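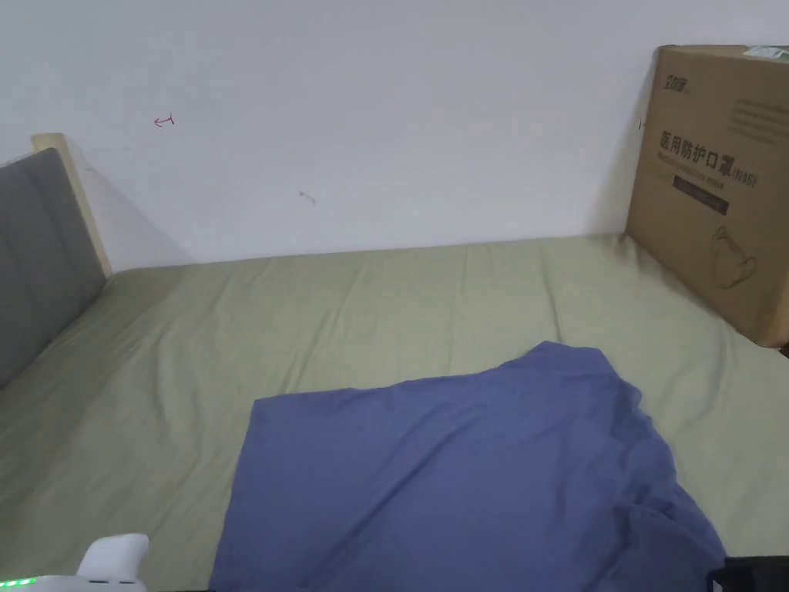

**Household Skills, Evening Course – Session 3: Folding on a bed**
Berimville Adult Learning, handout for January 3, 2017

Bring this sheet with you. The photocopier on the first floor is still off, and there are no spares.

## Where we had got to

In October we did towels, which are rectangles and therefore flatter everyone. Shirts have sleeves, a collar and opinions. Most of you will have learnt to fold one from a parent in a hurry, and the result will have been a sort of parcel. It goes in the drawer, it comes out creased, and you iron it again. The Briven workbook calls this "the domestic loop" and gives it a diagram with arrows. You may skip the diagram.

## The surface

A bed is a perfectly good folding table with two faults: it is soft, and it is low. The softness can be managed. Pull the fitted sheet tight at the corners before you begin. You won't get every wrinkle out of it, particularly along the wall side where your arm doesn't reach, and a few soft creases underneath make no difference to the shirt. The lowness is harder on the back. Kneel, or sit on the edge and work sideways.

Plain bedding helps. A blue shirt on pale green is easy to read; a striped shirt on a striped duvet cover is an eye test.

Boxes may stay on the bed if they are up against the wall at the far end and you don't need that end. The rule from session 1 (one box at most, and it isn't to become a shelf) still stands.

## Spreading out

This is the part people leave out. A shirt dropped on the bed will usually have one half lying fairly flat and the other half in a heap. The temptation is to fold the flat half over the heap and call it done. Resist.

1. Leave the flat side alone. It's the only part behaving.
2. Find the highest ridge in the bunched part and lift it straight up, a hand's width or so.
3. Shake once, gently, and lower it away from the flat side.
4. Smooth outwards with the side of the hand. Fingertips just move the crease along.
5. Now look for the sleeves. If you can only find one, go back to 2.

## The fold itself

We use the Lưu fold, which is the one in the workbook with the front facing down. Sides in to the middle, sleeves laid back along themselves, bottom up by a third, then up again. The Tralier fold is quicker and has its supporters, but it leaves a line across the chest, and I will be marking you down for it.

Fastening: top button and one in the middle. Doing up all of them is thorough and also takes most of the evening.

## Practice for next time

Fold 30 garments before we meet again. They needn't be 30 different garments; the same shirt over and over is fine and rather calming by the end. Note down which step you got stuck on.

Written work: nearly 2,000 words was handed in by one of you last term on the subject of socks. I enjoyed it. The limit is one side of A4.

Next session: fitted sheets. Wear something comfortable and keep your expectations modest.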